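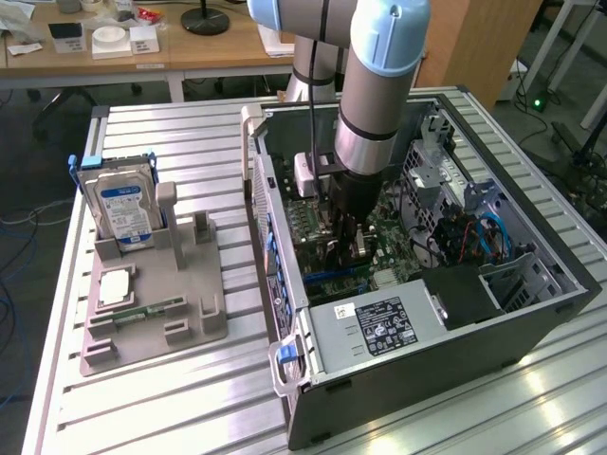

Liesbeth Hoekstra reckons I'm comparing the wrong thing. Her note in the margin of my last entry says the gripper is fine and the controller settings are what keep biting us, and that I should stop swapping fingers until I've looked at the force limits properly. Fair enough, Liesbeth, but I'd already booked the arm, so you're getting both!

12 April 2023

PC teardown cell, finger comparison, memory modules only. Two sets of fingers: the Cutden narrow ones and the Kendivow ones with the softer pads. Same arm, same tower lying on its side, same start pose above the board. I left the hard drive for another day (Bram Peeters wants to do the drives himself and he's welcome to them).

Started with the Cutden set at a speed limit of 400. They get down between the slots nicely and I never felt I was about to clip the wiring over by the drive cage. Grip on the module is where it goes off a bit. They hold on the two top corners and if the approach is even slightly skewed the stick tilts as it lifts, then jams in the slot. I had to hit stop twice, back off and straighten by hand. The latches I was opening myself, so none of this counts towards the fully automatic version.

Put the speed up to 600 out of curiosity. Don't bother. The approach is quicker but the arm needs longer to settle before the close, so you're back where you started, plus it's noisier.

Changed to the Kendivow fingers after lunch. Took ages, one of the screws had been done up by a gorilla (you know who you are, Ruben). Much better hold, you can see the module come up straight, and placing it into the groove on the printed fixture was almost boring. But they're fatter, and with modules sitting next to each other the outside edge rubs on the neighbour. I got round it by always taking the end one first and working inwards, which is okay for this tower and probably hopeless for the small cases from Fumodside.

Now Liesbeth's point. I dropped the force limit on the Cutden set by a couple of notches, put the fingers back on and ran it again, and yes, the tilt got noticeably better. Not gone, but better. So she's at least half right and I'll be hearing about it until July.

One wrist cam gripe: exposure wanders whenever the fingers pass over anything shiny, and the power supply is the worst of it. Locked it at 2000 and the slot edges came out a lot cleaner. Write that down somewhere sensible, it's in my head and nowhere else.

Still to do: Kendivow pads trimmed on the outer side, if Rianne Van Hecke will let me near the spare pair with a blade. Rerun both sets at 400 with the lower force limit. Fixture groove could use a bigger lead-in at the near end, will ask Ruben for a reprint once he's forgiven me for the gorilla thing.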